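Carrier bags and baskets: a small gallery

Curulura is a plant and homeware shop, and these pages collect pictures of ordinary things from the shop and the packing area. Most of the galleries so far have been about pots. Haruto Ishida suggested one about bags and baskets instead, as customers ask about them more often than we expected.

The subject is how a small plant goes home. Boxes are fine for the post, but most people who come in on foot want something with handles. We get through up to 1000 white carrier bags in December, and a fair number of those go out with a single succulent inside.

The plant goes in upright, with the bag opened wide first so the leaves don't catch on the way down. Both handles are then lifted together. If only one is pulled, the bag folds over and the pot tips. Spiky plants need a bit more room than soft ones, so we use the 40 cm bag for them even when the smaller size would do. 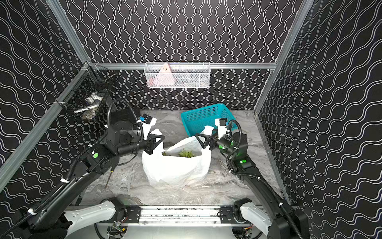

Green succulent in a white plastic bag, handles up, with a teal basket just behind.

The marble pattern is one we use a lot for the floor of a display. Compost shows up on it quickly and it wipes down with a damp cloth. The wavy line panels are from Zudado, pattern 173, and come in black only. They can be hung with the lines running upright or on a slant.

Wire mesh baskets are useful wherever there is a rail to hang them from. Ours hold cloths, labels, ties and anything else that would end up on the work surface. A cable tie at one corner stops a basket from swinging when something is taken out of it. White mesh is easier to see into, and black hides the dust better.
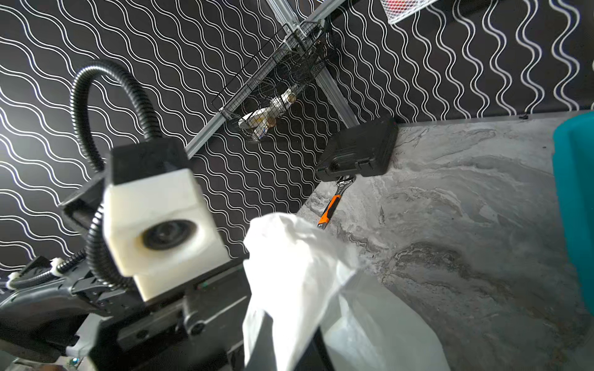

Used bags can come back to us. Shake out any soil, press the air out and twist the top loosely. A tight knot usually means the handles tear when the bag is opened again. Clean ones go into the Tena bin by the door, and we use them for cuttings and for bare pots.

The teal baskets are sold singly or in packs of 12. They do not have a liner, so put a saucer under anything you plan to water in them.

Next gallery: watering cans

Page updated Thursday, December 19, 2024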